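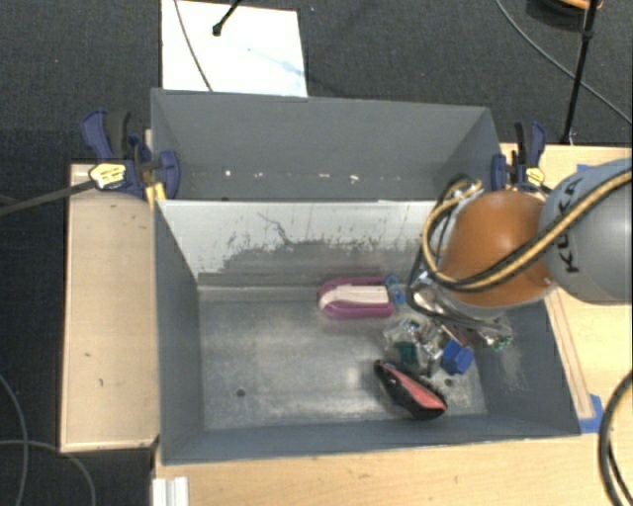
Brurneleck has finished the first month of a project to collect picking examples for the learning system it is building with Geraghty, the parcels firm. The work is done at the company's unit in Skukunham, where a robot arm is set up over mixed goods in grey metal bins and every attempt at a pick is logged. The goods are meant to be awkward. Crinkled clear plastic packaging is on the list, along with blocks and small oddly shaped things that lie at an angle on the bin floor.

The company said on 1 October 2021 that it had logged 2798 attempts, of which 1747 were marked as good picks. The failed ones are kept as well and go into the same training set.

Ehab El-Sayed, who runs the collection, said the team had started with 129 objects and planned to add another 70 before winter. "We change the mix between sessions, otherwise it only learns one bin," he said. Soft packaging remains the weakest group – the system often picks a spot where the film folds.

The set, named Kollirero, will first be used by Geraghty on one sorting line. Brurneleck has not decided whether to release any of it to other firms or to universities.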